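About Us

Welcome, and thanks for stopping by. We're the Clumley School of Home Sewing and Mending, a small teaching studio above the old feed store in Clumley, and we've been helping people make, alter, patch, darn and generally rescue their clothes for longer than we care to work out on a busy afternoon.

How we got here

The school began at a kitchen table, with 2 borrowed machines and a group of neighbours who wanted to learn how to put in a zipper without crying. The first lessons ran on Tuesday evenings through a very cold January, and people kept coming back even when the roads were bad, which told us something. By spring the kitchen was too small, so we moved to the hall, and when the hall needed a new roof we moved again, up the stairs to where we are now. The floor slopes a little toward the window. You get used to it, though you'll want to keep your spool of thread on the spindle and your pins in the dish.

We took the name Caldeira Room for the big teaching space, after the tailoring shop that had it before us. Their sign was still on the inside of the door when we got the keys, and it seemed a shame to take it down. The smaller room at the back is where the pressing happens, and it is also where you'll find the kettle.

On Saturday, October 2, 2021 we opened the Breneck branch, in a former bank on the main street, with good tall windows and a proper elevator for anyone who finds our Clumley stairs a bit much. Breneck runs the same beginner program as Clumley, and you're welcome to switch between the two if you miss a week.

What we teach

Most of our students start with Beginning Machine, a course for people who have never threaded a bobbin or who last did it in Grade 8 and remember only the smell of the iron. You'll make a drawstring bag, a cushion cover and then a simple garment of your choosing (pyjama pants are the favourite by a long way, and flannel is very forgiving). We go slowly. If you need to rip out a seam and do it over, you'll be in excellent company, and we have plenty of seam rippers.

After that, people wander off in all directions. Some go on to pattern drafting, which suits anyone who has ever bought a shirt that fit in the shoulders and nowhere else. Others join the quilting circle, where the conversation is at least half the point. We also have a hand sewing course for those who would sooner sit in a comfy chair with a needle, and it covers hems, buttons, blind stitching and a bit of embroidery if the group is keen.
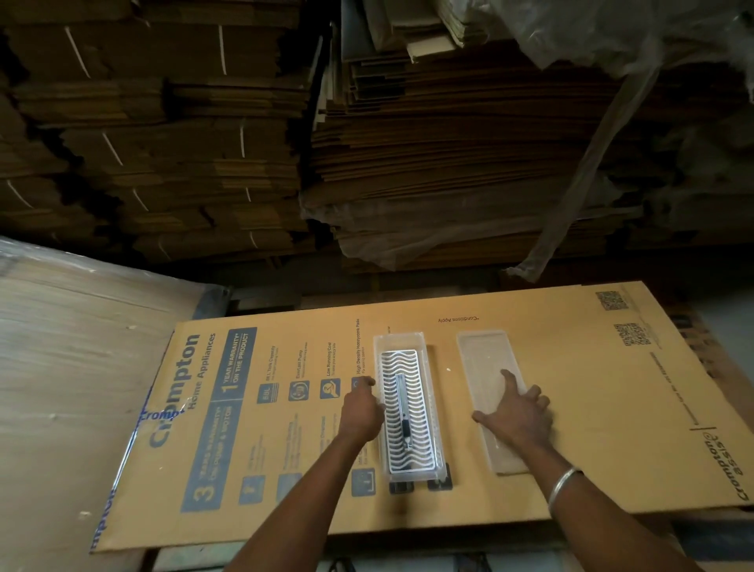 Mending is the part of our work that has grown the most, and it's very dear to us. Our drop-in mending nights run every second Thursday in Clumley. Bring the sweater with the moth holes, the jeans that have gone at the knee, the winter coat whose lining has been hanging down since you can't remember when. We'll show you how to fix it yourself, and we'll lend you the tools and the thread while you do. We don't take in mending to be done for you, I'm afraid, although we're asked nearly every week - there are two very good alterations shops in town and we're happy to point you to either.

Our classes and our machines

Classes are kept small so that everyone gets some proper attention, and each student has a machine to themselves for the whole lesson. If you own a machine already, do bring it along, because learning on the one you'll be using at home saves a great deal of muttering later. Old machines are welcome too. We have a soft spot for the heavy metal ones that have been sitting in a basement under a tablecloth, and quite often all they want is a clean, a drop of oil and a fresh needle.

The fabric cupboard

Both branches have a fabric cupboard, stocked with donated cloth that students can use for practice or take home by the metre for a small contribution. We gladly accept clean cotton, linen, wool and denim in pieces big enough to be useful. Please check with us before bringing upholstery fabric, as we're still working our way through a very generous gift of mustard-coloured velour.

The Cenerar Fund

We believe anyone who wants to learn should be able to. The Cenerar Fund pays course fees for students who would otherwise have to go without, and so far 79 people have taken a class through it. There's no long form to fill out. Have a quiet word with us, or send a note, and we'll look after the rest. The fund is kept going by our yearly sale of aprons, tote bags and Christmas stockings, all of them sewn by students past and present.

Come and see us

The best way to find out if we're the right place for you is to come up the stairs and have a look around. Visitors are welcome during any mending night, and you needn't bring anything or sign up for a thing. Parking is free behind the building after five, and the door sticks in damp weather, so give it a good shove.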